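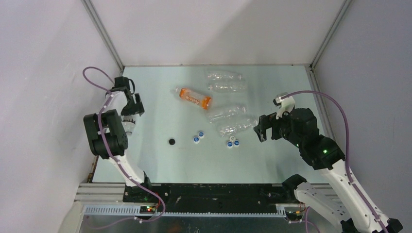

Bottles and caps on the table, both arms on the rail.

So, the left arm quit on me again. I'd promised Drita a fault report with no surprises in it this time, and then on run 49 the wrist went limp in the middle of a lift and the whole forearm sagged toward the table like it had fallen asleep. No bang, no smell, just a sad little droop and error 401 on my screen.

My first guess was the servo. It's always my first guess, and I've got a drawer full of perfectly good servos to show for it! Emrys told me to check the cable before I ordered anything, so I powered the arm down and flexed the purple one by hand with a meter clipped on. Sure enough, it dropped out every time I bent it close to one of the clips. The clip was too tight, and the wire had been getting pinched at the same spot on every reach.

What bugs me more is what the other arm did, which was keep going. My stop logic only watched the arm that threw the fault – dumb, I know, I wrote it at Lundport in a hurry last June and never went back to it.
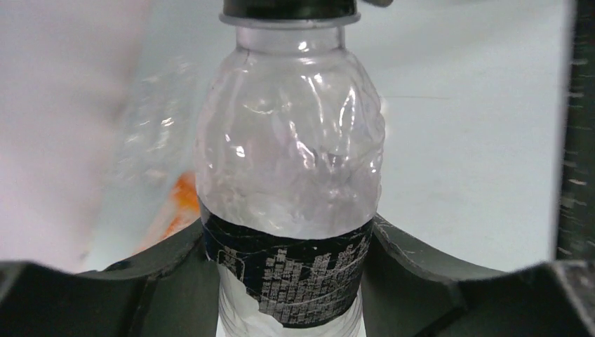
Crumpled bottles are where I notice grip trouble first, because the walls give and the force reading wanders all over the place. I spent half an evening convinced the fault had something to do with squeezing too hard. It didn't. I went through the log twice and the grip numbers before the drop were boring.

Anyway, new cable is in, with a fatter loop and looser clips, and a fault on either arm now stops both. Zinhle wants a real e-stop button within reach of the chair too, and she's right. I still have to find a spot for it on the rail.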